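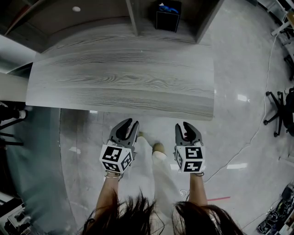 Danar opened its refitted floor to visitors on Wednesday, and as I have never knowingly turned down a look round somebody else's office, I took the bus out and walked the last bit along the ring road. The invitation said doors at 10. The doors, when I found them, were round the back of a tile shop and had a bell that needed holding down.

Danar rents out work space by the desk, the month and, if you are very determined, the half day. It took over the old Murine building last October and has been doing it up ever since. Visitors got a sticker, a leaflet and a mug of tea, in that order, and were then let go to wander.

The first thing I noticed was the floor, which is pale grey and polished to the point where it throws the light back at you. I walked on it the way one walks past a sleeping dog. The leaflet says it took 19 days to finish and asks that chairs be lifted and not dragged. I watched three people drag chairs.

The big tables are a good size, with pale grey wood-grain tops, the sort of colour that is chosen to go with everything and does. I put my elbows on one for some time, as a test. No wobble. The leaflet lists 16 desks and tables on the floor, all from Fitzgerald, and devotes a full paragraph to their edges. I read it twice and am still not sure what is special about them.

Cables are the weak point, as they are in every office I have ever been shown. There was a thin white one wandering across the shiny floor near the table, taking its time about it. The leaflet promises "a fully managed cable route". I would say the route is currently managed by the cable.

Further along is the part meant for people who own things and want to put them somewhere. 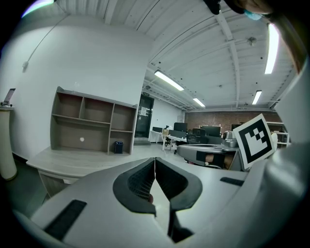

The shelving unit on its desk, with the doorway and brick wall further back.

I liked the shelves more than I expected to. They are wood in a light grey-brown, all open compartments, and they sit on top of a desk with drawers below, so a tidy person could keep a whole small business there and an untidy one could lose it. Tenants pay extra for shelf space, which may explain why there was so much of it going spare. A small dark blue waste bin completes the arrangement, and I think it will see more use than the rest.

Look up and you get a white ribbed ceiling and fluorescent lights of assorted lengths. It is bright. You would not fall asleep, or look well. The red brick at the far end is the best thing in the place, and they have had the sense to leave it alone.

The talk at 11 was given over to Hemeo, the booking system, which wanted 600 words of terms agreed before it would show me a price. A desk is 67 pounds a week, tea included. The tea was good. I had a second mug and caught the ten to one bus, which was late.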